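I've spent a good part of this year arguing about fake fruit. At Clarham we gather examples for a learning system, and the fight is always over how many. Management likes a round figure. Last November it was 800 for a single pick-and-place task, and we got there, and I'd trade most of them for 100 done with more care.

My gripe is sameness. You get into a rhythm on the arms, you put the apple where you put it last time, and by the end of the day you've recorded one example with a lot of copies. Romain Fleury, who shares the bench with me, thinks I'm fussy. He says volume washes everything out. Maybe – but I've watched him nudge a pear back to its "usual" spot without noticing he was doing it!

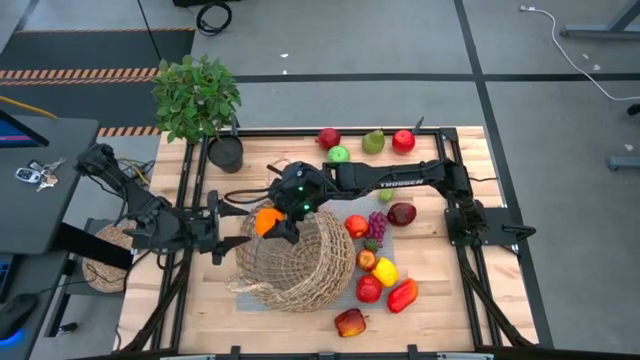
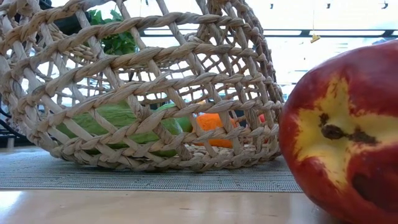

Produce and the woven basket on our tabletop. The second picture is the close-up.

So I'd like us to shuffle the fruit every time, tilt the basket a different way, and keep the clumsy takes too (the ones with a fumble and a second try). A weave like that hides half of what's inside, and I want the system to see it from plenty of bad angles. Yes, it's slower. I managed 30 in a morning doing it my way, and Romain was very polite about it. I'd still rather hand over those 30 and start on the next batch after lunch.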